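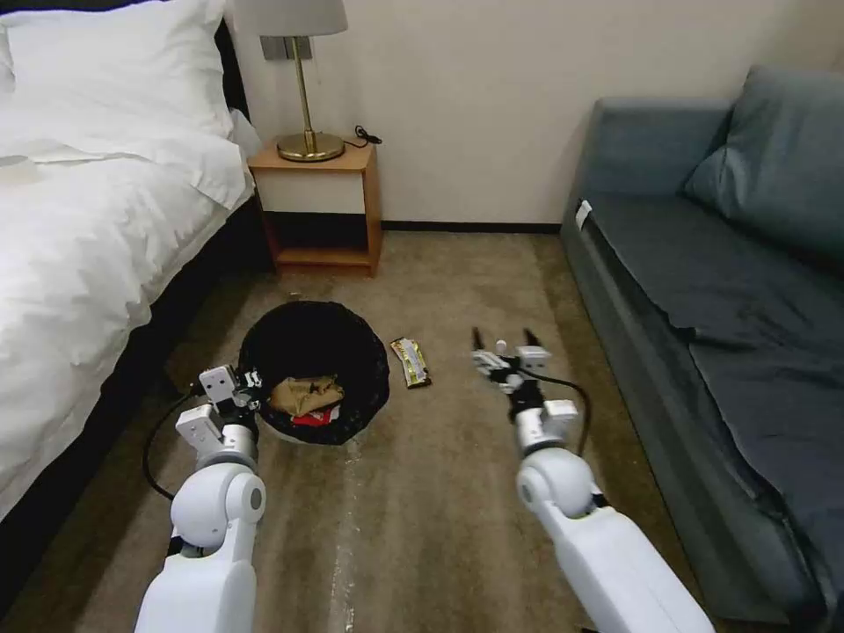 Bed, nightstand and lamp.

Open house at the Dumeson County crime lab: good coffee, thin answers

DISECK – The county opened its crime lab to the public for a morning in May, and I went because I have been writing about its late test results for long enough that it seemed rude to stay home. Visitors signed in at the front desk, traded a driver's license for a sticker and were sent down the hall in groups.

The lab sits in the Hirose Building, two floors of tan brick behind the county garage. Parking is free if you can find the entrance, and the sign for it points the wrong way.

A deputy director gave the welcome. She said the lab had "turned a corner" on its backlog, and the slide behind her said 301 cases were pending. I asked what counts as pending. She said a case is pending once it has been assigned to an analyst. I asked where a case sits before it is assigned, and she said that was a great question for the session at the end.

The session at the end lasted 15 minutes and most of it was spent on how to apply for internships.

The first real stop was firearms. An analyst in a gray lab coat fired a pistol into a water tank, which made a flatter sound than I expected, and fished out the bullet with a pole. He put it under a comparison microscope next to one he had recovered earlier and let people look. The marks lined up, or seemed to. I say seemed because I was looking at two bullets from the same gun, after being told they were from the same gun, and I would have seen a match in a pair of pebbles.

A man in my group asked how often two analysts disagree.
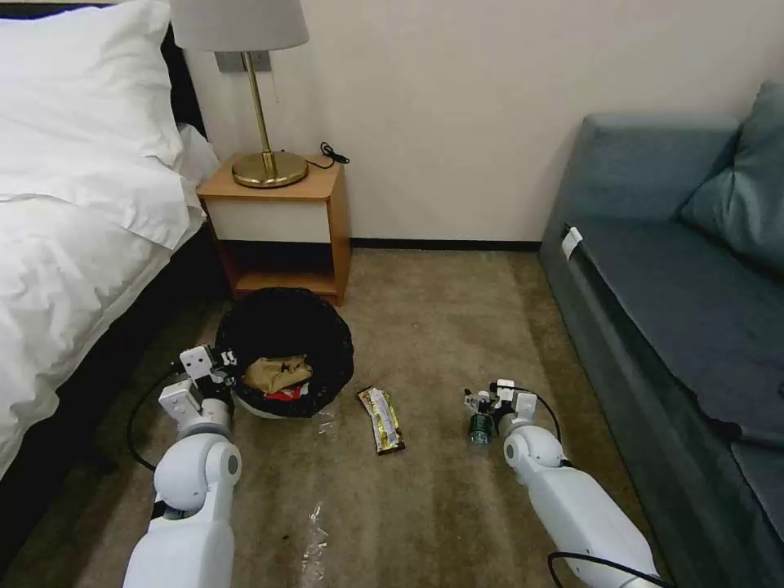 The analyst said a second examiner reviews every identification, and that disagreements are "resolved through discussion." Is the discussion written down? He believed so. Does the defense get a copy? He would have to check. He was pleasant about it and I don't think he was dodging. It may be that people on tours don't usually ask. But the answer matters to anyone sitting in a Dumeson courtroom, and it ought to be on a handout next to the one with the cartoon fingerprint.

Drug chemistry was behind glass. We watched a machine run a sample of powdered sugar and got a printout to take home. The average time for a routine drug test is now 37 days, according to a poster by the door. The poster didn't say when the clock starts. If it starts at assignment, as with the backlog number, then an envelope could sit on a shelf all spring and still come out looking prompt.

Fingerprints was the popular room, mostly because children could roll their thumbs in ink. A technician told one boy that no two people have ever been found with the same print. True as far as I know, and beside the point. The trouble in court comes from smudged partial prints and how sure somebody is willing to sound about them.
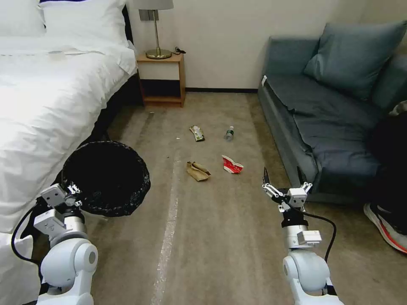
EVIDENCE AND TRACKING

The part of the tour the county most wanted us to see was the new tracking system, called Cutar, which went live over the winter. Every bag and box gets a bar code, every handoff gets a scan, and a screen on the wall shows where each item is. For the demonstration they tracked a shoebox.

The shoebox went from intake to storage without a problem. Then someone in the back asked to see its full history, and the screen showed four scans for what had been two handoffs. The supervisor said the test version "double logs sometimes" and that the live one does not. She moved on to the refrigerators.

I would like to believe her. The old paper log was a mess, and anything with a time stamp is an improvement. I asked whether an outside auditor has looked at the system since it started. One is planned. I asked for a month and was told the request for bids is being drafted.

Storage itself was locked, reasonably, and we saw it through a small window in the door: shelves, boxes, a rolling ladder. No one would say how full it is.

On the way back to the lobby I fell in with some of the people from my group, and the talk was friendlier to the lab than my notes were.

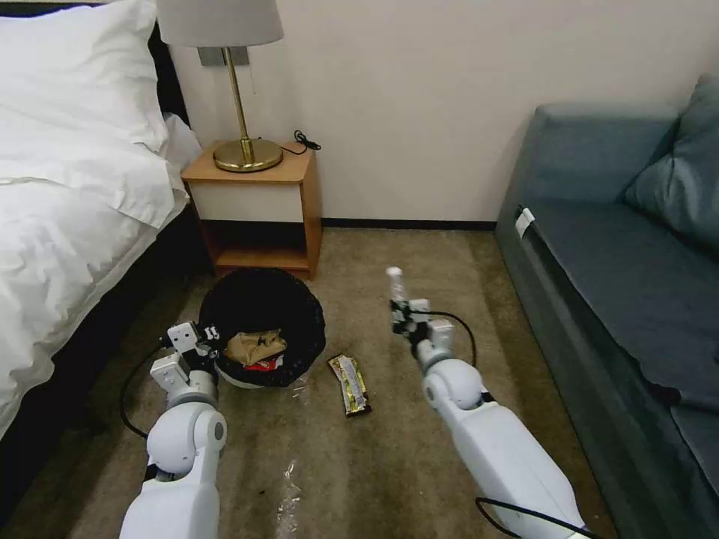 Oriana Figueroa thought I was being too hard on them. The analysts were the only people in the building who gave straight answers, she said, and when they didn't know something they said so. Her complaint was with the county commission, which "likes a ribbon cutting and won't pay for a night shift." She had asked the deputy director how many analyst jobs are open right now and got the same line about saving it for the end.

She has a point about the analysts. I asked the county afterward for the number of unassigned cases, the start date used for the turnaround figure and the written policy on examiner disagreements. An email came back saying my questions had been forwarded to the appropriate office. It did not name the office.

The next open house is planned for the fall. Closed-toe shoes are required, and bags are searched at the door.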